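Why Does Bread Dough Puff Up?

Have you ever watched someone make bread? They squish flour, water, salt and yeast into a sticky lump, put it in a bowl and cover it with a towel. An hour or so later, the lump has grown so big it is pushing up the towel! Who blew it up like a balloon?

Meet the yeast

Yeast is alive! It is a tiny living thing called a fungus, which makes it a cousin of the mushroom. Each yeast is so small that you need a microscope to see it, and one little packet from the store holds billions of them. When yeast is dry, it rests. It can sit in the cupboard for months like that, just waiting. Then you add warm water and it wakes up hungry.

What does it eat? Sugar! Flour is full of starch, and starch is made of lots of sugars hooked together in long chains. Helpers called enzymes (say EN-zimes) snip the chains into small pieces, and the yeast gobbles them up. As it eats, it gives off a gas called carbon dioxide. You know that gas already, because it makes the fizz in soda.

You can think of starch as a very long word and each sugar as one letter. Yeast can't swallow the whole word. It needs the letters one or two at a time. 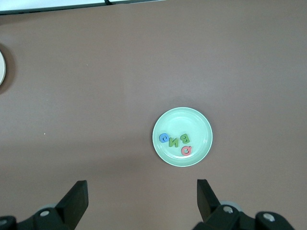 Letters on a plate. Can you think of a word to chop up?

So where does all that gas go? It gets stuck! When you mix flour with water, two proteins in the flour join up and make something stretchy called gluten. Kneading (that means pushing, folding and pushing again) makes the gluten even stretchier. The gas gets trapped in thousands of little gluten bubbles, and up goes the dough. Look closely at a slice of bread and you'll find the holes the bubbles left behind.

Into the oven!

Heat makes the gas spread out, so the loaf gets one last big puff. Bakers call this oven spring, which is a great name. Soon the bread gets too hot for the yeast and it stops working. The dough firms up around the bubbles, the crust turns brown, and the whole kitchen smells amazing.

Try it yourself

Ask a grown-up to help you stir a packet of yeast and a spoonful of sugar into a cup of warm water. Warm like a bath is good, and Francine Carrier, our bread baker, likes hers at 104 degrees Fahrenheit. Pour it into an empty plastic bottle and stretch a balloon over the top. Now go and play for a while. When you come back, see what your balloon is doing!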